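Workshop notebook — Eldale, bathroom corner
6 October 2025

Started on the vanity area. The wall and the arched trim were finished in March and nothing has changed there. What's left is the sink top, the things that live on it, and the floor storage past the tub.

Layout for the sink top, as agreed with Bravotstead: soap dish and pump to the left of the faucet, cups to the right, drain side clear. The old plan had both cups at the back and the toothbrush kept getting knocked when anyone reached for the lever. The lever is on the right too, so the cups need to come forward a little.

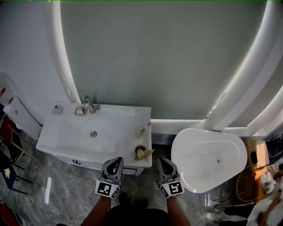
Sink top with soap dish, pump bottle and both cups. Tub to the right.

Notes on the above:

Soap dish is fine where it is, close to the faucet. It's the small tan one. The larger dish from Perron took up too much of the back edge and went back in the stores.

Clear cup holds the toothbrush. Dark cup in front of it has the beige piece stuffed in the top. I'd like that folded flat, or put in the drawer. It hangs toward the front edge and will catch on a sleeve sooner or later.

Yellow wire piece, orange crate and cardboard box are all still past the tub. The box can go. Keep the crate for towels if Sorkero doesn't want it back.

Measured from the front edge of the basin top to the spot where the cup should sit: 27 mm is too close, tried it. Moving it back by two fingers is enough — no need to mark the surface with tape.

Floor tile shows every smear under the vanity. Wipe it last, after the chairs are moved, or it has to be done twice.

Second half of the session went to the side nearer the table. The table is the real problem. Things come off the sink, get put down there and stay there. The pink cloth should have a hook or a shelf of its own.
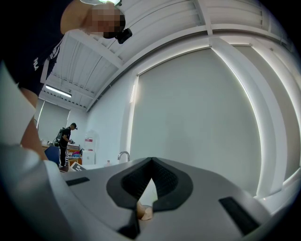 To do

1. Fold the beige piece or find it a drawer.
2. Clear the table down to the wood, then put back only what's in use.
3. Hook for the pink cloth. Sorkero had a pack of 3, check the stores first.
4. Flatten the cardboard box.
5. Refill the pump from the 200 ml bottle. Label the bottle while it's out.
6. Ask Bravotstead if the blue chair stays with the table — it's in the way of anyone coming through to the sink.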